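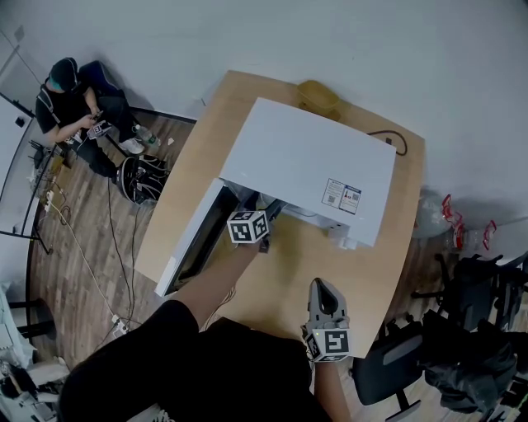

From: Leandro Villanueva
To: Drakden Readers list
Date: 3rd October
Subject: Re: The November book

Hello all,

Replying to the question from last night, which I have left in below.

> Has the choice for November been settled? I had it down as the
> Iglesias novel about the siege, but someone at the last meeting
> thought we had moved to the Muka memoir. I would like to order
> whichever it is before the library copies go. Also, does anyone
> know if the translation matters? There seem to be 2 of them.

It is the Iglesias. The memoir was put forward and had a fair amount of support, but it runs to well over 600 pages and we agreed to hold it until the new year, when there is a longer gap between meetings.

On the translation, yes, I think it does matter. The older one leaves out most of the letters between the two sisters in part three. The plot still makes sense without them, but you lose the only account of what happened in the town after the bridge was taken, and the younger sister comes across as much colder than she should. The newer one has the letters and also a short glossary. If you already own the old one, don't buy another. I can lend my copy for a few days, or you can borrow the missing chapter when we meet.

For those ordering, the Clurnenmont paperback is the newer translation. It has a grey spine. The library has 3 copies and two of those were on the shelf when I rang.

I have read the first 250 pages. It starts slowly – there is a long section on the grandfather's mill, and I kept waiting for it to have some bearing on the war. It does, but not until the winter chapters. The battle itself takes up very little of the book. Most of it is people queuing, arguing over flour and trying to get news of sons. I liked it more than his first novel, which had too many generals in it.

One thing I would like to talk about is the narrator. He says early on that he was nine when the siege began, yet he reports conversations he could not have heard. I can't decide if that is carelessness or if we are meant to doubt him.

We start at 7.30 as usual, in the upstairs room. Please let me know if you can't come, as I need to confirm the booking. It holds 30, so guests are fine.

Regards,
Leandro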